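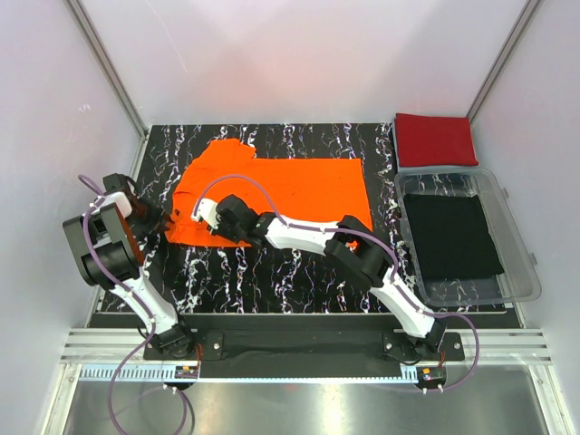 Mokgethi asked whether the lavender cables really need checking before every folding run, and my answer is yes - I do it with the coffee still in my hand.

4. Power down the Nenura cell.
5. Follow each cable from gripper to base and press any popped clip shut.
6. Lift each elbow by hand. You want slack in the loop, no tugging!

**Note:** I swap both cables at roughly 1,000 folds.

**Caution:** keep your fingers out of the grippers - they can drop when the power goes.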